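Rapport d'avancement à l'attention de Beverley Tawhiri, fondation Fellero
Projet Monineo, cuisine partagée de Standdale
2019-09-18

La vaisselle commandée en April, pardon, en avril, est arrivée complète : 183 pièces, pour une dépense de 3,000 euros, livraison comprise. Le poste est donc soldé. Je reste réservé sur le reste. Le plan de rangement remis par le cabinet Fontana prévoit une place fixe pour chaque objet, et je ne vois toujours pas comment des groupes qui se relaient toute la journée s'y tiendraient.
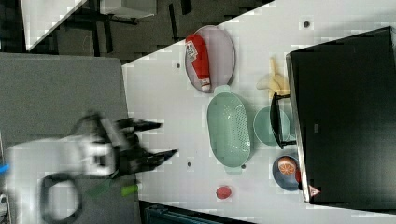 Temps de lecture : 2 min

Passoire vert menthe, bol assorti, assiette ovale grise : le coloris est agréable et les formes se distinguent bien sur un plateau blanc. Le plan classe pourtant la passoire avec les ustensiles de cuisson et le bol avec la table. Pour le flacon rouge à bouchon blanc et les bananes, il ne dit rien. Les produits entamés et les fruits n'y figurent nulle part, alors que ce sont eux qui finissent posés dans les plats.

Ilango Salian a recueilli 23 fiches d'usagers, dont 16 demandent des étiquettes sur les étagères. Le cabinet y voit une adhésion au plan. J'y lis surtout que les gens ne trouvent pas les choses.

Je propose de suspendre la deuxième tranche (étagères murales) tant que le classement n'aura pas été revu. Reste à fournir : le devis corrigé de Fontana et la liste des pièces à remplacer.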